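Why Shadows Have Soft Edges
By Rhonda Landry

A shadow is a place that receives less light than the area next to it. Shadows are easiest to study on a plain white surface. 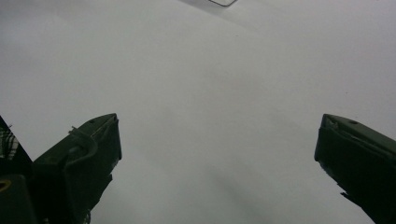

Why is the edge of a shadow sometimes blurry?
The edge is blurry when the light comes from something wide, such as a window or a large lamp. Part of that light gets past the object and lands near the edge of the shadow, so the gray fades out slowly.

The darkest part of a shadow is called the umbra. No direct light from the lamp reaches it. The paler part around it is called the penumbra - it gets light from one side of the lamp but not the other.

Distance also matters. An object close to the surface makes a shadow with a sharp edge. Lift the object and the penumbra gets wider.

Test it
You need a sheet of white paper, a desk lamp and an eraser.
1. Lay the paper flat under the lamp.
2. Hold the eraser 2 inches above the paper. Look at the edge of the shadow.
3. Raise the eraser slowly toward the lamp, but do not touch the bulb.
4. Write down when the edge starts to blur.

A matte surface works better than a shiny one. Matte paper scatters light in all directions - a shiny tabletop reflects the lamp as a bright spot, and the spot can hide the shadow.

Words to know
Matte: not shiny
Gradient: a slow change from light to dark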